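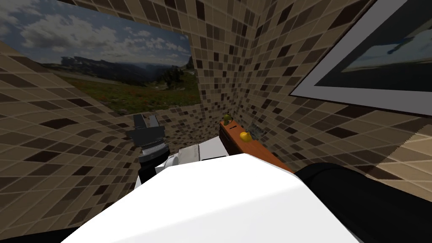

Skendeo Mosaic Colour Layouts

Data card, revised Wed 13 July

Summary

Skendeo is a set of tiling layouts for small square mosaic, meant for people who write or test layout software and for fitters who want a printable sheet. Each layout is a grid of colour codes. There are no photographs of finished walls in the set, and no prices.

The layouts are random in appearance but constrained. A purely random draw from a four-colour palette produces clumps, and on a wall a clump of dark tiles reads as a fault. The generator, Cleltivon, limits how many tiles of one colour may touch.

Contents

layouts/ one plain text file per layout
palettes/ colour codes and display values
sheets/ printable versions, one sheet per page
checks/ scripts that test a layout against the rules
CHANGES list of revisions

File format

A layout file starts with a header of three lines: layout name, palette name, seed. A blank line follows, then the grid. Each character is one tile and each line is one row, read from the top left as you face the wall. Lines end with a single newline. Trailing spaces are an error and the check script will reject them.

Codes are lower-case letters. The letter x is reserved for a position with no tile, such as a pipe hole or a socket cut-out. Do not use x as a colour code in your own palettes.

Palettes

Two palettes are supplied, Dewan and Zerkton. Dewan is warm and runs from cream to brown. Zerkton is cool, with greys and a muted green. Display values are approximate and were set by eye on one monitor. They should not be used to order tiles. Glazes vary between batches, and the only safe comparison is between samples held side by side in the room where they will be fixed.

Placement rules

A connected group of the darkest colour may hold no more than three tiles. Groups of any other colour may hold up to seven. Tiles count as connected if they share an edge; corners are ignored.

No straight run of one colour may be longer than six, in either direction. This rule was added in April after long pale runs were found in several Zerkton layouts. They passed the group rule and still showed up as stripes when the sheets were printed.

Rules are applied within a layout only. If two layouts are placed next to each other, the join has to be checked separately with the join script in checks/. Most pairs fail at one or two points and can be put right by swapping single tiles.

Corners

Layouts are flat. Where a wall turns, the generator treats the two faces as one long strip and folds it, so the group rule carries on round an internal corner. External corners are not supported. Edge trim breaks the pattern anyway, and the two faces can be generated on their own.

Known problems

The seed does not give the same layout on versions of Cleltivon before the April change. Keep the layout file itself if you need to return to it.

Narrow layouts fill from left to right and can run out of legal colours near the last column. The generator then restarts the row. On very narrow strips it may restart over and over without finishing — stop it and choose another seed.

Printed sheets assume a grout line of 2 mm. Other widths need the sheets to be made again, and the setting is in the sheet script rather than the layout header.

Positions marked x are skipped by the group rule, so two groups on either side of a cut-out are counted apart even when they look joined from across the room.

Not covered

Large-format tile, hexagons, floors with a fall to a drain, and any layout meant to form a picture or lettering.

Reporting errors

Give the layout name, the row and the column, counting both from one. Include the output of the check script in full.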